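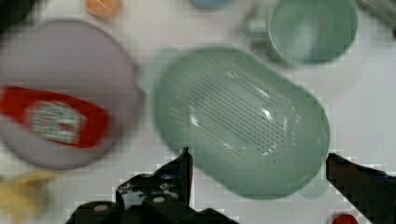

*Wrist camera view, fingers open at a mint-green colander.*

# Brinkmann replacement finger set, black

Replacement left and right fingers for the Tastus two-finger gripper. Sold as a pair, with mounting screws.

**Part status:** in stock, ships from Dedstead
**Minimum order:** one pair

## Safety notice, 24/10/2023

Stop using any finger pair from batch 38 on thin-walled or rounded items. The screw seat on the left finger was cut too shallow. The finger can work loose and tilt under load, and the gripper still reports a normal close.

We have had 13 reports since May. Most were dropped kitchenware. In one case at the Clulthorpe test kitchen a finger came off during a lift and landed outside the guarded area. There were no injuries.

The batch number is stamped on the back of each finger, next to the screw hole.

### If you have batch 38

1. Stop the arm and cut power to the gripper.
2. Remove both fingers. Do not retighten and carry on - the seat will not hold.
3. Send the pair back. We replace both sides free of charge, including return postage.

Worn edges are a separate matter and are not covered by this notice. Scuffing on the finger edges is normal. Check the screws every 700 cycles and replace the pair if either finger rocks by hand.

Batches 19 and earlier use the old seat and are not affected.

Returns and questions: Naveed Gilani, parts desk, Dedstead.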